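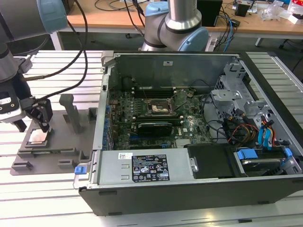
Re: [desktop-rebuilds] Empty socket, now what?
Filed under: Hardware Help | 2 min read

Hi Lempi, and hello everyone,

Lempi Pitkänen wrote:
> I've got the old tower on its side with the
> panel off. Do I have to pull the graphics card
> before the processor goes in? And how hard
> do I push?

No need to pull the card, dear, as long as you can reach the lever comfortably. I've left mine in plenty of times! Do tuck those yellow, red and black power wires out of your way first, though. Swing the lever right back, lift the load plate, and hold the chip by its edges with the metal side up.
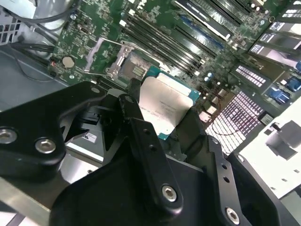 Then match the little corner mark and just let it down. Please don't push at all, the lever does the pressing for you. If it won't sit flat, lift it straight up and look again.

I paid 289 for my last board from Nokerico, back in August, and I was so nervous I made two cups of tea before I started. Write back and tell us how you get on!

Warmly,
Raquel Mota

Recent on this list:
Which paste do you use?
Kopecký case, missing drive clips
Quiet fans for a small office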